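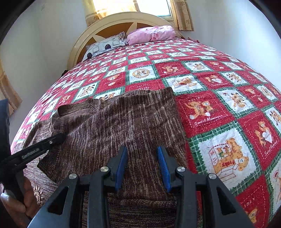
Notitz Help Desk
Ticket: Shared list duplicates every item after sync
Opened by: Juwita Hutapea
Assigned to: Peiyu Ding
Priority: Low (set by system), High (set by Juwita)
Status: Closed, with reservations

Juwita Hutapea
I keep one list in Notitz called Winter Clothes. It says what's in which bin so that I don't have to open all the bins. This morning every line was in there twice. I deleted the extras, synced, and got them back with company. There are now 200 lines. I do not own that many clothes. According to the app I have eight identical brown sweaters.
Phone and laptop, both on the current version as far as I know. The list is shared with my brother-in-law, Markos Antoniadis, who has storage space and opinions.

Peiyu Ding
Hi Juwita, sorry about the sweaters. Please don't delete anything else for now. Each delete is being treated as an edit by one of your devices, and it politely restores the line. Could you send me the sync report from both? Settings, Account, Sync, Save Report.

Juwita Hutapea
Phone report attached. The laptop has no Save Report. It has a gray rectangle where one might be.

Peiyu Ding
The gray rectangle means the laptop is in offline mode. Click the little cloud at the bottom left, wait for it to turn solid, then try again.

Juwita Hutapea
It turned solid. I have the report and also 33 more lines.

Peiyu Ding
Thanks, got both. Your two devices agree with each other. There's a third one on the list, named "Valo tablet," that last checked in a few minutes ago and has its clock set to June. Every time it connects, it claims to have the newest copy, and the server believes it. Do you recognize it?

Juwita Hutapea
That is Markos. He uses it for recipes. I'll ask.

Juwita Hutapea
He says the clock is set ahead on purpose, to get around something in a game. He would not say which game. He is a grown man with a mortgage.

Peiyu Ding
Understood. Steps, in this order please:
1. On the tablet, sign out of Notitz. Don't just close it.
2. Set the tablet clock to automatic.
3. On your laptop, open the list, choose History, and restore the last good version.
4. Sync the laptop, then the phone.
5. Sign the tablet back in.

Juwita Hutapea
Step 3 gives me "Version unavailable (E-5)."

Peiyu Ding
That one's ours. History stops at 30 versions and the tablet used them all up. I've asked Fiachra Keane on the server team to pull the list from backup.

Fiachra Keane
Restored from the nightly copy. Duplicates gone. I also see an item that reads "ask M. about green scarf AGAIN." Left as found.

Juwita Hutapea
Looks right on all three. One sweater. Thank you. Markos has lost his progress in the game and would like to know if you can restore that too.

Peiyu Ding
We can't. Closing this one. I've filed a separate bug so that the server stops trusting devices from the future.

Closed Mar 28, 2026

Fiachra Doherty
Reopening for a second to fix the category. This was filed under Billing.
Closed again.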